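The Blue Caddy
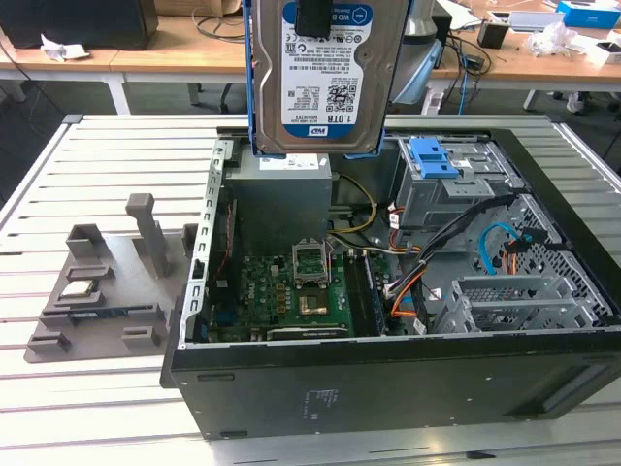 The robotics club of Istville had one robot arm, one old Dell computer and one good chance to win at Cleven. I was the youngest member that year, and my work was to write in the notebook. I wrote the number of the try, what the arm did, and who was angry. The task of the competition was simple to say: the arm must take a computer apart and put each piece in its place. When I think of it now, I see always the same moment, the hard drive hanging over the open case in its blue plastic caddy, with the black gripper holding it at the top and the big 1.0TB on the label. The processor was already in our gray printed tray, and I remember that I did not breathe.

It was try number 182.

"Write," said our captain, without looking at me.

"What do I write?"

"Write that it is up."

I wrote: it is up.

You must understand how many times it was not up. In March the arm pushed the drive so hard that the whole case moved on the bench, and we had to mark the bench with tape and begin again. For one week it closed its fingers on the air, very carefully, a little to the left of the caddy. The captain believed the fault was in the numbers. The girl who made the tray believed the fault was in the captain. They were both good students and they did not speak to each other for nine days, so I carried messages between them across a room of five steps.

"Tell her the pegs are too high."

"He says the pegs are too high."

"I heard him. Tell him the pegs are correct."

I wrote this also in the notebook, and later our teacher read it and asked me to keep only technical matters. I tried. But it seemed to me that the quarrel was a technical matter, like a loose screw.

She had printed that tray four times at her uncle's shop in Palacios, where the printer was free only at night. The first one bent. The second was too small for everything. I went with her for the last one, and we sat on the floor and ate bread and listened to the machine. She told me she did not care so much about winning. She wanted to see one thing that she drew on paper hold another thing, and not drop it. I did not know what to answer, so I said the tray was a nice gray.

"It was the cheapest gray," she said.

Now the arm waited with the drive. The program had a pause at this point -- the captain had put it there, so that he could stop everything if he was afraid. He had his finger over the key. He was afraid, I think, but he did not press it. He looked at her instead, for the first time in many days.

"Is the tray in the right place?" he asked.

He asked it directly. I had opened my mouth already to carry the question, and I closed it.

"Two fingers closer to the case," she said. "No, leave it. It is right."

"You are sure?"

"I am sure of the tray. Are you sure of the arm?"

"No," he said.

She laughed, and it was not a bad laugh. She came around the bench and stood beside him, with her hands behind her back, as we were all taught to stand when the arm is working. I held my pencil. On the wall our teacher had hung the paper from Cleven with the date of the competition, 7 August 2018, and under it someone had written the name of the team from Tindden, who won the year before, and drawn a small angry face next to it.

The pause ended. I heard the motors start again, that thin sound that I heard later in my sleep all summer.

"Write," said the captain.

"Write what?" I said.

"Write that we are both here," she said, and I wrote it, under number 182, in the column for technical matters.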